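The Year I Finally Learned to Live With My Floors
November
By Touran Yazdani

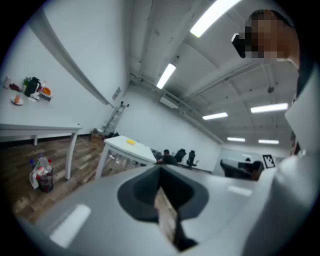
I grew up in a house with wall-to-wall carpet, the thick kind that kept every crumb you ever dropped, so when I moved into my place on Cakent Street I had no idea how loud a bare floor could be. Every chair leg, every dropped spoon, every trip to the kitchen at 2 a.m. My downstairs neighbor knew my whole schedule within a month! But I loved the look of it, and I still do. Give me brown wood grain, even just a strip of it showing, and I feel like a room has been finished by somebody who cared. Carpet people will tell me I'm wrong and that's fine.

So I went looking for help, and I started with Parviz Shokri, who has been fixing floors in the Mirkadari neighborhood for 47 years and has opinions on all of them. I asked him what people get wrong. "Water," he said, and then he went and made tea, and I thought the interview was over.

It wasn't. He came back and told me that most of the floors he gets called out to see have been mopped half to death. People slosh a bucket around every weekend (I was one of them, guilty) and then wonder why the boards cup at the edges. He uses a barely damp cloth and a dry one right behind it. He owns one broom, a soft one, and he is 69 and still does the corners on his knees.

The noise was my real problem, though. I tried felt pads first, the stick-on ones, and they lasted until I moved the couch. Then I tried a rug from Kazemi, a shop near the bus station where you have to ask for the prices, and I paid 63 dollars for a runner that slid like a sled. A pad underneath fixed that - I should have bought the pad first. Now the hallway is quiet and my neighbor has started saying hello again.

I did think about refinishing. Parviz got down, rubbed a spot by the window with his thumb and told me to leave it alone for a few more years. The scratches by the door are from my old dog, and I'd miss them anyway.

Last updated in November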